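Kallov is a set-menu restaurant in Vernmont, opened in May 2000 by Kamil Charvát. Its claim to be the town's oldest dining room is doubtful - Gisler, in nearby Vondton, makes the same one. 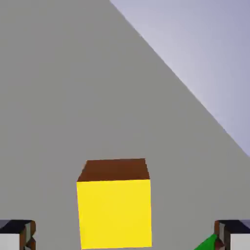

A cube on a grey tabletop.

The menu has seven courses, said to follow family recipes, though none has been published.

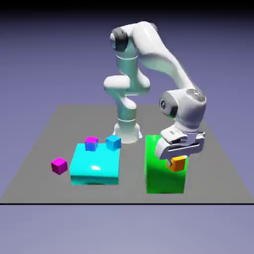

Charvát has often promised a second branch, but none has opened.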